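What the Cell Changed on the Ploston Packing Floor
Speaker notes, April 3, 2019
Slides are numbered in the deck. Bold words on the slides are prompts for me, I don't read them out.

Slides 1 and 2. Title, then straight to the bench. Leave them up while people sit down.

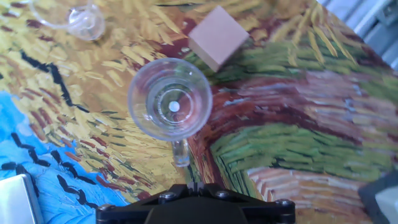
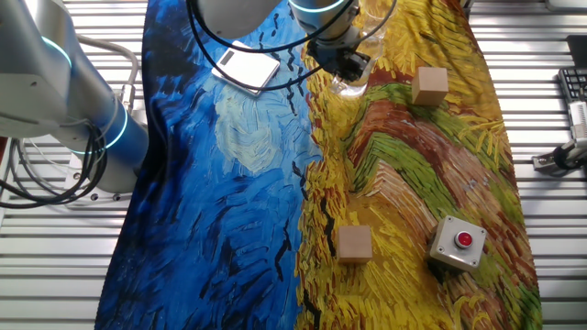

Glassware and arms on the printed cloth, Ploston test bench.

PART ONE: THE JOB BEFORE

Slide 3. Say who we are. Neven is a contract packer. Gift sets, kitchen goods, seasonal boxes. The Ploston site has 62 people on the floor across two shifts. I ran the packing side there for seven years before I moved to the automation project, so I have stood on both sides of this.

Slide 4. What the job was. One person at a station, a tote of drinkware on the left, an open carton in front, inserts on the right. Pick up, look over, turn the handle to the corner, place, close. Sixteen stations in a row. People rotated every two hours if the line lead remembered to rotate them.

What people complained about, from the exit interviews and the suggestion box:
Wrists and shoulders. Always first.
Noise from the carton former.
Being moved to another station without being told why.
Speed was a long way down the list. Management expected it to be near the top.

Slide 5. Why we started with drinkware. It was the job people asked off of most. It was also a hard one to automate. Clear glass and clear plastic are difficult for a camera because the background shows through. Go back to slide 1 here if the room looks technical, the painted pattern is plain to see through the mug. If the room is mostly HR, skip it.

PART TWO: THE TRIAL

Slide 6. Project name was Droltura. Started in August with bench work only, no production. The integrator, Zaki, set up on our site and not at theirs. We asked for that. It cost more and I would pay it again. Packers walked past the bench on the way to the break room and stopped to look, and a lot of the early questions came from them.

Questions we got in the first month, put them on the slide as written:
"Who picks it up when it drops one?"
"Does it stop if I reach in?"
"Is my station going?"
"Do I get paid more to run it?"

Slide 7. Answers we gave. The first two were easy. The third we answered badly. We said no decision had been made, and that was true, but people heard it as yes. If you take one thing back to your own site, decide the staffing question before the equipment arrives in the building.
The fourth took until the new year. There is now a cell operator grade. It should have existed on day one.

Slide 8. Training. 33 people signed up for the first round. We planned for fewer and had to split the group. Half a day in a room, then time at the bench with a trainer. The room part was too long. Second round we cut it to an hour and put the rest at the bench.

(Pause, water. Check time. Should be just under halfway.)

PART THREE: WHAT IS DIFFERENT NOW

Slide 9. The packer's day in a cell. Less lifting and turning. More watching, clearing, refilling and restarting. Some people like this. Some do not. One long-serving packer tried the cell for a month and asked to go back to hand packing, and we said yes. Keep hand stations open for as long as you can.

Slide 10. Things that got harder.
Talking. On the old line you stood next to someone all shift. In a cell you may be on your own for an hour. We moved two cells closer together and lined up the breaks.
Responsibility for stops. When the line stopped before, it was the line. When a cell stops, people feel it is them. We took operator names off the downtime report after the second week.
Night shift support. Zaki's people work days. The night shift was left with a phone number. We now have a trained technician on nights.

Slide 11. Things that got easier.
Rotation happens on a schedule posted on the wall.
Light duty. People coming back from injury have a real job to come back to.
Changeovers, after the packers rewrote the sheet. Our engineering version ran to several pages. Theirs is one page and laminated.

Slide 12. What I can't tell you yet. Whether the injury numbers will hold. Whether people will stay in the new grade or use it to leave for a better job somewhere else. Two have done that already. I don't count it as a failure, but my manager might, so don't dwell on it.

Slide 13. Asks for the room.
If you have an operator grade, I would like to see how you wrote it.
If you run cells at night, same.

Slide 14. Contact details and questions.
Likely question: cost. The figures belong to Neven finance and I can't share them. Offer a site visit.
Likely question: headcount. No layoffs from the project. Agency hours are down, say so plainly if asked, the agency people are people too.
Likely question: other products. Plates next, then boxed sets. No date.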